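Stela Ghiță
A thread about pocket money, and what we changed at home after one year. I write it for parents with children of 6 to 9 years, but maybe others find something too. 1/

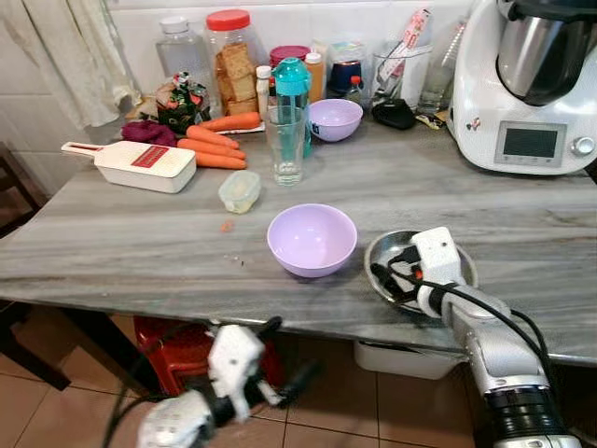

We started in November of the year before last, when our daughter was seven. The rule was simple: every week she receives the same sum, and we do not ask what she does with it. I was sure this is the modern way. My mother was sure I am crazy. 2/

First month: she bought stickers. Second month: she bought stickers. I said nothing, but my face said something, and she saw it. Children read a face faster than a book. 3/

Then came the question I was not prepared for. She asked if I would pay her for putting her shoes in the closet. A girl in her class gets paid for this, she said. Also for brushing teeth! 4/

My husband thought it was a good idea. I did not. We discussed it for many evenings, sometimes in low voices in the kitchen and sometimes not so low. 5/

My opinion, and you can disagree: work that belongs to living together should not have a price. I do not get paid for cooking the soup. He does not get paid for taking out the trash. If shoes have a price, then one day she can say "no thank you, I don't need the money today", and she is right. 6/

This is what happened to my neighbor on the second floor. Her son is 11 and he has a price list on the refrigerator. When he got money from his grandfather for his birthday, he stopped doing everything on the list for three weeks. She had no argument left. 7/

So we separated the two things. The pocket money comes every week, with good behavior or with bad behavior. The house jobs come also every week, and they have no connection with the money. 8/

The hard part is to keep it separate when you are angry. In the spring she lied about a broken lamp, and the first sentence in my mouth was "then no money this week". I said it. The next morning I took it back and I apologized for it. We talked about the lamp again, this time only about the lamp. 9/

What she does now without pay: sets the table, feeds the cat, folds her own T-shirts. The folding is terrible. I leave it as it is, and this costs me more effort than folding them myself. 10/

Now about saving. We tried an app first, Hivstead, because other parents at school use it. The child sees a number and the number grows. For my daughter it was not interesting. She is eight and a number on a phone is for her like weather in another country. 11/

We went back to glass jars. One for spending, one for saving, one for presents. She can hold them and shake them. Every Sunday morning in slippers, she pours everything on the rug and counts. I learned not to help with the counting, also when it takes a very long time. 12/

Her first big goal was roller skates. She needed 170 and she had 32. I explained that this will take long. She made a paper strip on the wall and colored a piece after every counting. 13/

In the middle she gave up. She took money from the saving jar and bought a plush seal which she calls Camo. I wanted to say "but your skates". I went to water the plants. 14/

Two days later she cried because of the strip on the wall. It was too long again. I sat with her and did not say that I knew it. I think this was the best thing I did in the whole year, and from outside it looked like nothing. 15/

She has the skates now. Her grandmother offered to pay the rest and my daughter said no – she wanted to finish the strip. My mother called me afterwards and was a little offended, a little proud. 16/

Some of you asked what sum is right. I don't know your budget, so I will not say a number. We took a sum that we can give every week also in a bad month. A small sum that always comes is better than a big one that sometimes is forgotten. 17/

And for brothers and sisters: my friend with three children gives more to the older ones, and raises it on the birthday. The small one complains, but he knows exactly when his turn is. 18/

Somebody wrote me that talking about money takes away childhood. I understand this fear. In my home it was never discussed, and I got my first salary without knowing how to keep it until the end of the month. I would like it to be easier for her. 19/

Next week I will write about borrowing, because she lent some coins to a classmate and we have a small drama. If you have experience with this, please write me. 20/

5 February 2020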